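February 2025, genset bench

Gudau set back on the stand after the injector change. Started on the second pull. Hunted a bit cold, settled at 1795 rpm no load, which is low for the 60 Hz setting. Governor spring moved up one hole, not rechecked yet.

Oil pressure fine. Alternator casing got to nearly 130 °C by the Daris probe, and I don't trust that reading. Repeat with the Trakance one.

Load bank only took 2 steps before the breaker went. Beneš breaker has been suspect since October. Swap it before the next run.

Still to do: top up coolant, 5 litres premix on order.

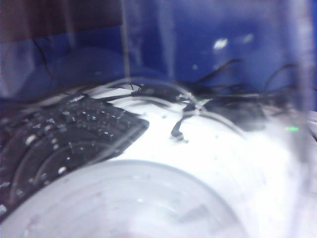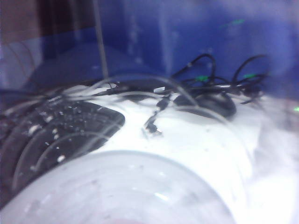
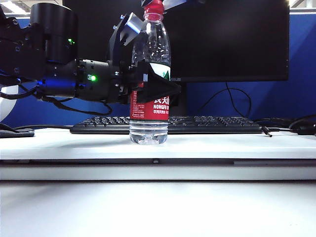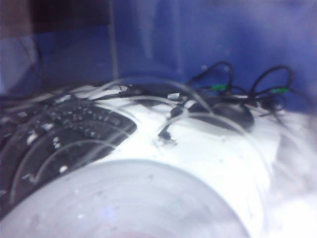 Third one: bottle upright on the white table.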